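Wadeck Small Claims Organizer: a review from someone who needed it

I bought the Wadeck kit after a moving company and I stopped agreeing about who owed what, and I've now used it for 2 separate cases, so I feel ready to say a few things about it. 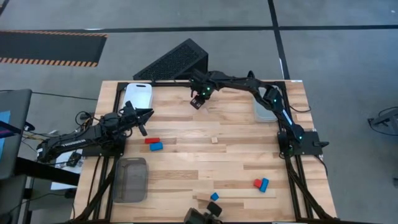

My first case was over a deposit of $454, a sum no lawyer in my county wanted to hear about (and I did call several!). The kit is a thick accordion folder with printed worksheets, a timeline pad, exhibit stickers and a little booklet on how to talk to a judge without rambling, a thing I badly needed, as you may be noticing. The timeline pad is the best part by far. You write down each call, letter and payment on its own line, and by the end of an evening you can see your whole dispute laid out in order. I had forgotten two phone calls entirely until I sat down with it.

The exhibit stickers are good too, nice and bright, and they stay put on glossy paper. The demand letter worksheet walks you through what happened, how much you want and by what date, and mine came out sounding much calmer than I felt.

Now for the grumbles. The booklet is very general about serving papers. It tells you to check your local court's rules and leaves it there, and I spent almost a whole afternoon on the phone with the clerk's office sorting it out. The folder's elastic is also weak, and once the thing is full you'll want a big rubber band.

I looked at the Rondell binder before buying. It has sturdier rings and better tabs, but the worksheets are mostly about leases, so if you're a tenant I'd start there. The Dulter version is only a download, fine if you own a printer that behaves. Mine does not.

Four stars from me. I'd buy it again for a simple money dispute, and I've already lent my leftover stickers to my sister.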